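What the Irton recount did and did not measure

I spent most of a Saturday reading the returns from the Irton ward merger vote, and then the recount, and then the notes the recount observers filed. I am writing down what I found because the coverage in the regional paper stopped at the margin, and the margin is the least interesting number in the file.

The background, for readers outside the district. Irton and Llorente have been separate municipalities since the valley was first divided for tax purposes. The merger question asked whether the two should form a single council with shared services and one rate. It needed a majority in each town counted separately. Llorente passed it comfortably. Irton rejected it by 4 votes, and after the recount by 3.

A one-vote change in a recount is ordinary. Hand counts of paper ballots move by small amounts in both directions, and most of the movement comes from marks that one clerk reads as a vote and another reads as a stray line. What I wanted to know was where the change came from, and whether the same process could have moved the total by three more.

The answer to the first part is in the observer notes. The changed ballot came from the Mastum precinct, which covers the east bank of the river and the trailer lots behind the grain elevator. A voter had filled in the No oval, drawn a line through it, filled in the Yes oval, and written initials next to the correction. The first count put it with the overvotes. The recount board accepted it as a Yes under the intent rule, and set one Yes from the same precinct aside, then put it back after a second reading. Net change in Yes, one. Net change in No, zero.

The second part takes longer. Margins this small invite people to treat the contested pile as a reserve that could have gone either way. It could not, at least not in full. The board set aside 200 ballots across all precincts during the recount. Most of them were blank on the merger question and filled in everywhere else, so there was no intent to find. These are undervotes, and a recount does nothing with them. Take the undervotes out and the pile that a reasonable board could argue over is small. The notes give a ruling for each of those and I agree with nearly all the rulings. The ones I would have decided differently split between the two sides.

So the recount was sound. I say this as someone who would have voted Yes if I still lived on the Irton side.

The larger question is the turnout gap between precincts, and on this the file is thinner than it should be. The Mastum precinct reported 481 ballots. That is low for a precinct with its registration, and it is low against its own history. The other Irton precincts held steady or rose. If Mastum had turned out at its usual level and split the way it did split, which was in favor, the merger would have passed.

I want to be careful with that sentence. It is arithmetic. It does not say that anyone was kept from voting, and it assumes that the people who stayed home would have voted like their neighbors who went. That assumption fails often. People who skip a local ballot tend to care less about it, and when they do vote they lean toward leaving things alone.

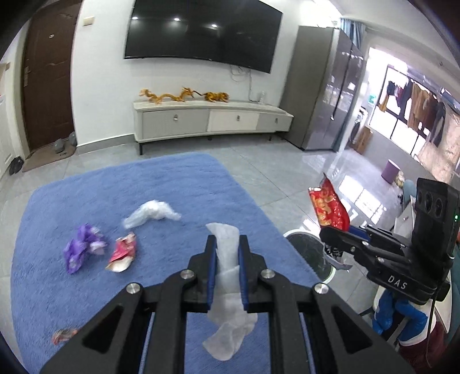
Tatiana Čierny, who ran the count for Irton, was willing to go through the precinct sheets with me by phone. Her explanation for Mastum is the polling place. It had been in the school gym for as long as she has had the job. The gym floor was being replaced, and the precinct was moved to the Plekero building on the far side of the rail line. Notices went out by mail. The crossing is a long walk without a car, and the bus does not go over it on weekends.

The vote was held on a weekday, so the weekend schedule does not matter here, and I told her so. She agreed, and then pointed out that the weekday bus stops running at 6:30 in the evening while the polls stayed open until eight. Anyone on a day shift at the elevator would have had a narrow window. She did not offer a figure for how many people that might be and I do not have one either.

King-fai Tai, who observed for the Yes side, considers the move decisive. Eilif Hovland, who observed for the No side, does not. His argument is that mail ballots from Mastum were also down, and a change in polling place should have pushed mail ballots up. I checked this and he is right about the numbers. The mail return for Mastum fell along with the in-person count. If the relocation were the whole story, some of the regular in-person voters would have asked for a mail ballot after getting the notice, and the mail share would have grown. It stayed flat as a share and fell as a total.

There is a counter to this, which is that the mail ballot request deadline came only a few days after the relocation notice was postmarked. A voter who opened the notice late had no mail option left. I think this weakens Hovland's argument without removing it. The mail voters who are on the permanent list did not need to request anything, and their returns fell too. Something other than distance was at work in that precinct, and my guess is that the tax question put people off. The campaign literature from both sides used different base years for the rate comparison and arrived at opposite conclusions for the same trailer lot. Faced with two flyers that could not both be right, a fair number of people will put both in the recycling.

On the base years, since I have seen the argument repeated in comments. The Yes flyer compared the projected merged rate with the current Irton rate including the bridge levy. The No flyer left the levy out on the grounds that it expires. Both choices can be defended. Neither flyer said which choice it had made. A household that pays the levy now and will stop paying it soon gets a small increase under the merger once the levy is gone and a small cut until then. One more line of text on either flyer would have covered it.

Then there is the geography. It is tempting to read the result as a split between the river side and the hill side, and the map in the paper was shaded to encourage that reading. The shading used two colors and no steps in between, so a precinct that went 51 percent for Yes looked identical to one that went 70. I redrew it for myself with the actual shares. The hill precincts are less uniform than the map suggests. The one nearest the Llorente line came very close to passing the question, and the farthest one rejected it heavily. Distance from Llorente explains more of the variation than elevation does. People who already shop and see a dentist in the other town were more willing to share a council with it.

That pattern holds on the Llorente side too, with a weaker slope. I would not build much on it. There are few precincts and each one contains several kinds of voter.

As for what happens now, the state rule allows the question back on the ballot after two regular elections. Torunn Tangen, who chairs the Llorente council, has said she would rather pursue a service agreement in the meantime, starting with snow removal and the dispatch desk. A service agreement needs only the two councils. It also carries most of the savings that the merger study identified, and very little of the rate change that people objected to. The parts it leaves out are the single planning board and the combined debt, and those were the parts I thought made the merger worth doing. Llorente can borrow more cheaply than Irton can, and Irton has the water plant to replace.

Tyra Sundqvist wrote to me after the last post to say that I give too little weight to attachment, meaning that some people wanted to keep a town called Irton and did not need a further reason. I accept that. The merger text left the name of the new municipality to the first joint council, and I heard more complaints about that clause than about the debt. It would cost nothing to settle the name before the next vote.

I have asked the clerk's office for the precinct sheets from the last three local elections in a format I can load, since the posted ones are scans. If they arrive I will redo the Mastum turnout comparison with mail and in-person ballots separated by year, and post the table. The gym floor is supposed to be finished by March.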